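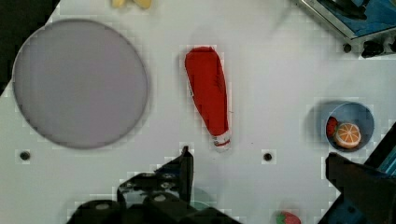 The Pruritz Tabletop Kit is a complete station for recording pick-and-place demonstrations by hand and turning them into training episodes for a manipulation policy. It covers the work between bolting down an arm and starting a training run: props, table layout, wrist view, operator controls and episode files. In the toy kitchen layout, a ketchup bottle lies at a slant in the middle of a white tabletop, with a large round plate-like disc on one side and a small bowl holding an orange half and a strawberry on the other. The operator picks a task from the list, drives the arm through it and marks the episode as kept or discarded. The next start position then comes up on the operator screen.

The kit is sold by Unosberg and ships from our Weltden warehouse. It is meant for labs and small teams that already own an arm with a two-finger gripper and want their own data on their own table.

What a session looks like

One person can run the station. The operator sits facing the table with the hand controller and a foot switch. Pressing the switch starts recording, and pressing it again stops it. After each episode the software asks for three things: success or failure, a one-line instruction in plain words, and whether the props should be reset or left where they are. Leaving them in place is useful for longer tasks, where the end of one episode becomes the start of the next.

Failed attempts are stored in a separate folder by default. You can change this in the settings, and some customers do, as they train a success detector on the same recordings.

The wrist camera is the main view. A second view from the side is supported but not included. Both streams are saved with the joint positions, the gripper opening and the controller input, all on one clock.
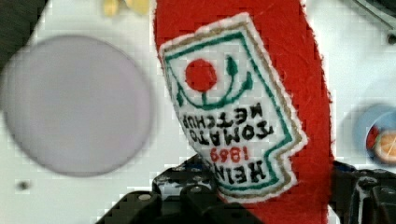

Soft props need a little more care than hard ones. The gripper can close well past the point of contact on a plush item, so the recorded opening will vary from one grasp to the next even when the motion is the same. We suggest keeping the commanded opening and the measured opening as two separate fields – the software does this unless you turn it off. Hard plastic pieces give more even readings but slip more often, and a mixed set of both trains better in our own tests.

Props may be swapped for your own. Register each new item with a short name before recording so that the instruction text stays consistent. Two operators writing "sauce" and "ketchup" for the same item will cost you time later.

The Awan recorder

Awan is the recording software included with the kit. It runs on Linux and writes one folder per episode, with video, a state table and a text file for the instruction. Episodes can be replayed on screen, trimmed at either end and exported in bulk. Trimming never changes the original file.

The layout tool shows a faint overlay of the last start position on the live view. Use it to move things on purpose. Sets where every episode starts the same way look tidy and train poorly.

Included

Hand controller and foot switch
Wrist camera with mount and 197 cm cable
Prop box, 14 pieces, hard and soft
Layout cards, 20
Awan license for one workstation
Sample set of 783 episodes

Not included

Robot arm, gripper, table, workstation, side camera.

Before you order

Check the bolt pattern of your wrist flange against the drawing on the downloads page. Adapter plates are sold separately. The camera cable should be clipped to the arm at two points and left with enough slack for full wrist rotation.

Awan does not train policies. It exports to common formats and stops there. Support by e-mail is included for the first year, and replacement props can be ordered one at a time.

Page last updated 05/10/2020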